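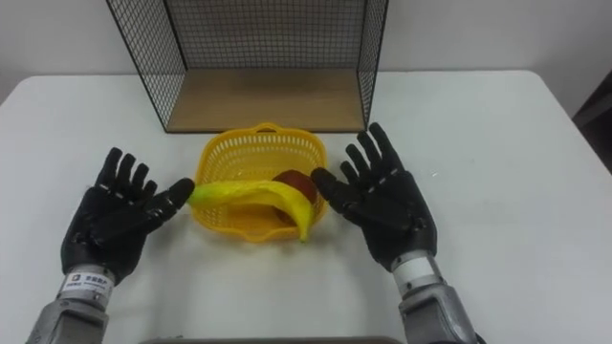

黄色いかごをメッシュ棚の木製棚板に載せるとき、取っ手は棚の奥と手前のどちらに向ければよいでしょうか。

取っ手を手前に向けて載せてください。奥に向けると取っ手が背面のメッシュに当たり、かごの手前側が棚板の縁からはみ出すことがあります。卓上に下ろして果物を入れ替える間は、向きの指定はありません。

お問い合わせ管理票
受付区分:什器・備品(卓上棚およびかご)
対象品:Ivurard 卓上メッシュ棚(黒)、Kiver 角型かご(黄)、果物見本(バナナ、りんご)
設置場所:Witwood 研修棟 共用調理室 展示用テーブル
申請者:Saulius Lukoševičius
担当窓口:Witwood 施設備品サポート
状況:対応済み(経過確認中)

1. 申請内容

共用調理室の白いテーブルに設置している卓上メッシュ棚について、次の事象が継続しているため、確認を依頼します。

果物見本を入れたかごを棚板に載せると、かごがわずかに傾き、手で押さえるとがたつきます。また、かごを引き出す際に底が棚板手前の黒い枠に引っ掛かり、棚全体が前に動くことがあります。12月の配置換えより前には、同様の事象は報告されていません。

バナナの見本については、かごの長さに収まりきらず、端が縁の外に出ます。このまま棚に入れると側面のメッシュに接触するため、正しい入れ方についてもあわせてご教示ください。

調理室の利用者には、当面の間、かごを棚に戻さず、棚の前の卓上に置くよう案内しています。

2. 受付時の確認事項

窓口から申請者に対し、以下の点を照会しました。回答を併記します。

棚を別の場所へ移した際、分解を行いましたか。
背面パネルは外していません。左右の側面パネルは、テーブルの掃除のために一度外し、再度取り付けました。

棚板を外しましたか。
外しました。拭き掃除の後に戻しましたが、表裏および前後の向きは確認していません。

かごに入れているものは果物見本のみですか。
そのとおりです。季節の献立展示に使用するバナナとりんごの見本であり、食品は入れていません。

がたつきは、かごを載せていない状態でも生じますか。
棚板の左手前を指で押すと、わずかに沈みます。かごの有無による違いは確認できていません。

かごの底に変形はありますか。
テーブルに直接置いた場合、がたつきはありません。変形はないものと考えます。

3. 一次回答(窓口より申請者へ)

お問い合わせいただきありがとうございます。ご回答の内容から、原因はかごの側にはなく、棚板が枠に正しく収まっていないことによるものと推定いたします。

Ivurard の卓上メッシュ棚は、木製の棚板を黒い枠の内側に落とし込む構造です。棚板の裏面には位置決め用の溝があり、表裏を逆にして載せた場合、板が枠から浮いた状態になります。側面パネルの下端が枠の外側に掛かっている場合にも、板の片側が持ち上がります。

つきましては、下記の手順に従い、棚板の再設置をお願いいたします。工具は必要ありません。

(1) 棚の中および棚の前に置かれているものをすべて移動する。
(2) 背面パネルの下部に片手を添え、もう一方の手で棚板を手前に引き出す。
(3) 枠の内側を乾いた布で拭き、ごみや糸くずを取り除く。
(4) 左右の側面パネルの下端が、いずれも枠の内側に入っていることを確認する。外側に掛かっている場合は、パネルを少し持ち上げて入れ直す。
(5) 溝のある面を下にして、棚板を奥から先に差し入れ、手前を静かに下ろす。
(6) 棚板の四隅を順に押し、沈み込みがないことを確認する。

側面パネルの網目に指を掛けて棚全体を持ち上げることはお控えください。線材が曲がり、再設置ができなくなるおそれがあります。

4. 申請者からの報告(第1回)

手順に従い作業を行いました。棚板は表裏が逆になっていたため、溝のある面を下にして入れ直しました。右側および奥のがたつきは解消しました。

一方、左手前の隅については、依然として沈み込みが残っています。左の側面パネルを確認したところ、下端は枠の内側に入っているように見えますが、右と比べて差し込みが浅い印象です。定規を当てたところ、左手前の隅で枠と棚板の間に5ミリの段差がありました。

かごの引っ掛かりは、以前より軽くなりましたが、なくなってはおりません。

5. 二次回答(窓口より申請者へ)

ご報告ありがとうございます。段差が左手前のみに残っていることから、左側面パネルの取り付け位置が一段上にずれている可能性がございます。

側面パネルは、背面パネルの縦枠にある受け金具に上から差し込みます。受け金具は上下に並んでおり、左右で異なる段に差し込んだ場合でも、上部だけを見ると正しく取り付けられているように見えることがあります。左右の金具の段がそろっているかをご確認ください。

なお、側面パネルが内側または外側に傾いて見える場合であっても、傾きのみをもって不具合とは判断いたしません。判断にあたっては、金具の段と下端の収まりをご確認ください。

棚板の寸法についても照会がありましたので、回答いたします。貴所に納入した棚板の幅は42センチです。研修棟の倉庫には同じ外観で幅の異なる予備板が保管されております。入れ違いを防ぐため、裏面の表示をあわせてご確認ください。

6. 申請者からの報告(第2回)

左側面パネルが、右より一段上の金具に差し込まれていました。段をそろえて差し直したところ、段差はなくなり、四隅のいずれを押しても沈み込みはありません。棚板の裏面の表示も、幅42センチのものであることを確認しました。

かごの出し入れを16回繰り返しましたが、枠への引っ掛かりは生じませんでした。棚が前に動くこともありません。

残る確認事項は、バナナの見本の入れ方のみとなります。

7. 果物見本の収納に関する回答

Kiver の角型かごは、小型の果物見本や布巾の収納を想定したものです。Xia のバナナ見本はかごの内寸より長く、斜めに置いても端が縁から出ます。卓上でこのように置くことに支障はありませんが、棚に入れる際には次の点にご留意ください。

りんごを先に入れ、かごの隅に寄せてください。バナナはその後に入れ、りんごに軽く掛けるように置きます。りんごをバナナの上に載せると、出し入れの際に転がり落ちることがあります。

バナナの端が出る側は、棚の側面パネルに向けず、手前に向けてください。側面に向けた場合、端が網目に接触し、塗装面に擦れ跡が残ります。

見本を無理に曲げてかごに収めることは避けてください。表面に白い筋が入り、元に戻りません。

かご1個に入れる見本の合計は、500グラムまでとしてください。当窓口が調理室の備品に対して定めている運用上の上限であり、重量が増えた場合は、かごを二つに分けてお使いください。

かごの壁面の穴には粉やほこりがたまりやすいため、月に一度、見本を取り出したうえで水洗いし、十分に乾かしてから戻してください。木製の棚板には水をかけず、固く絞った布で拭いてください。

8. 追加の照会と回答

申請者より、棚を壁にさらに近づけて設置したい旨の照会がありました。

背面のメッシュが壁に触れない範囲であれば差し支えありません。白い壁面に黒い線材が触れると、擦れた跡が付く場合があります。接触が避けられないときは、窓口で透明の保護材をお渡ししますので、備品貸出簿にご記入のうえ、お受け取りください。

また、かごを棚の前に置いたままにする運用を続けてよいかとの照会がありました。

展示の準備中および見本の入れ替え中に限り、棚の前の卓上に置いていただいて構いません。調理室の閉室時刻である17時以降は、棚板の上に戻してください。

9. 処置の記録

事象:棚板の浮き、かごのがたつき、出し入れ時の引っ掛かり
原因:棚板の表裏逆の設置、および左側面パネルの差し込み段のずれ
処置:棚板の再設置、左側面パネルの差し直し
部品交換:なし
費用:なし
再発防止:側面パネルの取り外しを伴う清掃を行った場合は、左右の金具の段と棚板の四隅を確認し、清掃記録の備考欄に記入する。
掲示物:かごの向きと見本の入れ方について、調理室の備品案内に追記する。文案は申請者が作成し、窓口が確認する。

10. 経過確認

申請者より、掲示文案が提出されました。窓口にて、取っ手の向きに関する一文を「取っ手を手前にして棚板に載せてください」と改め、返送しております。

本票は、次回の清掃後に棚板の状態について報告を受けた時点で完了といたします。同じ事象が再度生じた場合は、新たに申請を行わず、本票への追記によりご連絡ください。

Witwood 施設備品サポート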